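Femi Adeleke
New phone day. Five years with the old one, which by May could hold a charge for the length of one podcast, intro included.

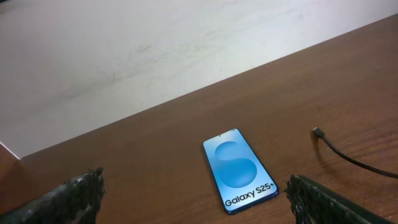 Boonsong Rattanakul: Did you move your photos over before you wiped the old one, or are we doing that again

Femi Adeleke
Boonsong, I am a changed man. All 1,364 of them came across. Around 50 are my thumb.

Femi Adeleke
The Galaxy S25+ is very blue. Blue rim, blue screen, big bubbly blue S. I had no strong feelings about blue this morning and now I'm shopping for a case to cover it up.

Femi Adeleke
It has asked me to agree to 19 things so far. I read the first one. It was about the other ones.

Femi Adeleke
Bank app wants a code. The code went to the old phone. The old phone is in the drawer, at zero, with the charger I gave to my sister.

Femi Adeleke
9 p.m. Sister located. Charger located. It's the wrong charger.

More from Femi Adeleke
Dosska headphones, month two: the left ear
Things in my cable drawer
The Driltham bus app has opinions
I tried the Clivell planner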